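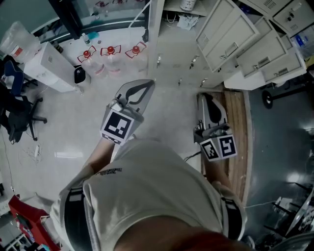

¿Dónde conviene poner el dispensador de agua en una oficina pequeña?

En un rincón con suelo liso y fácil de secar, cerca de los armarios donde se guardan los vasos y lejos de cualquier mesa con papeles o cables.

Llevo años trabajando en oficinas pequeñas y en todas he visto el dispensador colocado donde sobraba un hueco. Llega el repartidor, pregunta dónde lo deja, alguien señala un enchufe libre y ahí se queda hasta la siguiente mudanza. Creo que es un error. El agua es lo que más se usa después de la cafetera, y merece diez minutos de reflexión antes de enchufar nada.

Empiezo por el suelo. Un dispensador gotea. Gotea al llenar el vaso, al cambiar la garrafa y cuando alguien llena una botella de boca estrecha con prisa. Sobre un suelo gris claro y liso se pasa la fregona y se acabó. Sobre moqueta queda una mancha, y debajo de la mancha, humedad. En la sede antigua de Clanenik, donde estuve tres años, el aparato estaba sobre moqueta, en mitad del pasillo. Cuando lo retiraron hubo que cambiar un trozo que ya no se vendía en el mismo tono, y el parche siguió a la vista hasta que nos fuimos.

La madera tampoco me gusta cerca. Una tabla suelta en el suelo aguanta mal el agua repetida, sobre todo por los cantos, y además se tropieza con ella. Si hay tablones por medio de una obra o de un montaje, que estén en el otro extremo. He discutido esto más de una vez y siempre me dicen que serán solo unos días.

Después está la papelera. Un dispensador blanco con una papelera negra pequeña al pie es una combinación muy corriente, y me parece acertada. La gente tira el vaso donde bebe. Si la papelera está a cuatro pasos, el vaso acaba encima del aparato, en el alféizar o en la mesa de otro. Pequeña, sí, porque una grande invita a dejar restos de comida, y al lado del grifo eso no lo quiero. Con bolsa, y con la bolsa cambiada cada tarde.

Lo ideal sería no necesitarla apenas. En Bestgate repartieron tazas a toda la plantilla y guardaron los vasos desechables en un armario para las visitas. Golnar Mohammadi, que llevaba las compras, me enseñó la factura anterior: 400 vasos al mes para 18 personas. El gasto no era ninguna barbaridad. Lo que molestaba era la bolsa llena a media mañana y el cartón medio vacío abierto por cualquier sitio.

Queda la cuestión de la garrafa. Mucha gente defiende el filtro conectado a la red, y entiendo por qué: no hay que cargar peso ni guardar envases. En un local de alquiler, sin embargo, tirar una toma de agua hasta el rincón bueno puede costar un permiso y una pared abierta. En el local de la calle Kermani nos pidieron 160 euros solo por venir a mirar la instalación. Seguimos con las garrafas. Para dos mesas y un par de armarios me sigue pareciendo la solución sensata, siempre que se cumpla una condición que casi nunca se cumple: dejar sitio libre delante.

Cambiar una garrafa exige acercarse de frente, con los pies firmes y los dos brazos ocupados. Si delante hay una silla, una caja o un cable, el cambio se hace de lado y mal. Yo dejaría un metro despejado y prohibiría usarlo de almacén. Las garrafas de repuesto van contra la pared, en el suelo, nunca sobre un armario. Lo de bajarlas desde arriba lo vi hacer en Trivier y prefiero no volver a verlo.

También pediría que el sitio no quede a la espalda de nadie. Quien trabaja pegado al agua oye el burbujeo, las conversaciones y los pasos desde las nueve. A mí me tocó un invierno entero y terminé pidiendo el cambio de mesa en febrero. Me lo dieron en abril, cuando ya me había acostumbrado al ruido.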